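Home Features Workshops Letters Back issues

Learning to pick up a disc

At Prultcombe, the robotics club has spent most of a school year on one movement. A gripper comes down over a table, closes on a flat round object and lifts it. The club has 14-year-olds in it and 18-year-olds, and neither group found this easy.

The club meets in a computer room on the upper floor of the science block. It owns one real arm, bought second-hand and named Diver by the pupils for its habit of dropping at the wrist when the power is cut. Diver is bolted to a bench and can be used by three people at a time. The club has 22 members. Most of the work is therefore done in simulation, on school desktops, and only moved to Diver when a script has passed a set of checks.

Rukhsana Bajwa teaches physics and runs the club. She set the year's task in the autumn term and wrote it on one side of paper. The object must be found with the wrist camera, gripped without touching anything else on the table, raised by 118 millimetres and held for five seconds. Scripts are marked by a program, and the mark is either pass or fail.

"We had part marks the first year," Bajwa says. "They spent their time arguing for part marks."

The simulated room is the work of an older pupil, Teodoro Saludo, who built it from free textures and a physics engine the club was already using. It has a stone wall, a brick wall, a speckled floor and a table. Every script begins there. A pupil opens the wrist camera view, moves the arm with the arrow keys until the layout is familiar, and then starts to write. 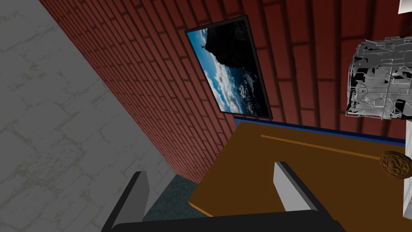 Reading time: 6 minutes

The bronze-brown disc on the table top is the target for the spring round. It is a harder object than it looks. A cube offers two flat sides at a convenient height, and a pair of parallel fingers will close on it even if the aim is slightly out. A disc lying flat offers only its rim. If the fingers stop too high they close on air. If they go too low they meet the table, and the physics engine responds by throwing the arm backwards at a speed no motor could reach.

Chalerm Panyasiri, in his second year at the club, logged his attempts in a spreadsheet. There are 309 rows. The first 40 or more carry the same note, which is "hit table". After that the failures vary. In some the disc was gripped off centre and turned as it rose. In others the fingers closed too quickly and the disc shot out sideways.

His working script does three things in order. It finds the disc by colour and fits an ellipse to it, as the camera nearly always sees the disc at an angle. It uses the shape of the ellipse to work out where the true centre lies. It then lowers the gripper in steps of one millimetre, reading the force on the fingers at each step, and backs off by two steps when the reading jumps.

The colour step was the weak one. Brown on brown is a poor contrast, and Saludo's table is a warm orange-brown. Panyasiri's first version picked out a piece of table top as often as the disc. He moved from a plain colour match to one that also looked for texture, which the embossed pattern on the disc supplies and the wood largely does not.

Boonmee Noiphan took a different line. Her script ignores colour and compares the view with a stored picture of the table without the disc on it. Whatever is left over is treated as the target. The method is quick and passed early, then failed as soon as the marking program was changed to shift the camera by a small random amount before each run. She has since added a step that lines up the two pictures using the seams between the walls. It now passes, though it takes three times as long as Panyasiri's.

The random shift was Bajwa's idea and was not popular. Before March, a script had to pass on a fixed layout. Since then it has had to pass on 25 layouts drawn at random, with the table moved, the light changed and the disc turned. Nine scripts had passed under the old rule. Two passed under the new one in its first week.

Club members call the full set of runs the Bošković, after the surname on an old library book that was used to prop up the monitor on which results were first shown. The computers run it overnight. In the spring term the machines completed 1325 runs, of which 858 ended with the disc in the air for the required five seconds. Saludo keeps the failures and sorts them by cause. The largest group by a good margin is still contact with the table.

Moving a script to Diver brings a different set of faults. The real fingers have some play in them, and the real camera is slower than the simulated one by several frames. Force readings that are clean on screen arrive with a good deal of noise. Panyasiri's two-step retreat became a five-step retreat on the real arm, and he had to average the readings over a short window before they could be trusted. Noiphan's script has not yet been tried on Diver. The bench is against a plain painted wall, and her alignment step has very little to work with there.

Montri Rojanasak, a technician at the school, looks after the arm. He has replaced the finger pads twice and fitted a stop button on a longer cable. He also cut a sheet of soft foam for the bench, three millimetres thick, to go under the disc. The pupils asked for it to be taken away again. With the foam in place, a gripper that came down too far still passed, and they had no way to tell a good script from a lucky one.

The club will take two scripts to the regional meeting at Grotside, where the table, the lighting and the object are supplied by the hosts and are seen for the first time on the day. Teams have 30 minutes to set up and three attempts. Bajwa has asked for both scripts to be frozen a week beforehand. Saludo has asked for one more day than that, to fix the way the simulator handles thin objects touching a surface, and at the time of writing they had not agreed.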